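# Working rules for a shared bin-picking cell

Project report, Ekham stream, second semester

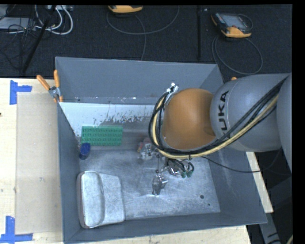

Our group took on the bin-picking cell in June, after two earlier groups had used it and left different habits behind. The brief asked for a set of working rules that a new student could follow without one of us standing beside them. We called the rule set Miranda, mostly so the files would be easy to find on the shared drive.

## What we started with

The cell had a risk assessment from Mellitholm, where the arm was housed before it came to our lab. It was written for a fenced area with a door switch. Ours is an open bench area, so several controls on the old form did not apply and others were missing. There was nothing about who holds the teach pendant, and nothing about reaching into the bin.

We read the two parts of ISO 10218, which cover industrial robots and their integration, and pulled out what we could manage on a student budget. We are not claiming the cell complies with either part. That would need a proper assessment by someone qualified.

## The rules

1. One person runs the arm. That person keeps the pendant in hand whenever the drives are on, and puts it down only after switching them off.
2. All programs are run first in manual reduced speed (T1), start to finish, with the bin empty.
3. No hands past the bin rim with the drives on. If an object is stuck in a corner, stop, switch off, then reach.
4. Check the bin clamps before the first run of the day and after any contact between gripper and bin.
5. Check the cable bundle at both ends of travel for joints 4 to 6. Cables must not pull tight or catch on the rim.
6. Bench positions are marked in tape. If a mark lifts, replace it before moving anything.
7. Write every stop in the log, including the ones that seem trivial.

Rule 5 came out of a long argument. Some of us wanted a fixed limit on wrist rotation in software, which is safer but blocks a few useful grasps near the walls. We settled on a visual check plus a soft limit that the operator can change, with the change logged.

## Trial

We ran 60 supervised sessions under the rules, each 20 minutes long. The log recorded 71 stops. Most were operator stops made when the gripper came close to a wall, and we count those as the rules working as intended. In 2 cases someone reached past the rim with the drives still on. Both were late in the afternoon, and both people had read the rules that day.

As a result we moved rule 3 to the top of the printed card and added a spoken call — "drives off" — that must be answered before anyone reaches in.

## Still to do

The Jusach group takes over the cell next. They plan to run unattended overnight picks, and these rules do not cover that. Unattended running needs guarding or a scanner, and should not start until one is fitted. The log template and printed card are in the Miranda folder, along with the old Mellitholm form, marked superseded.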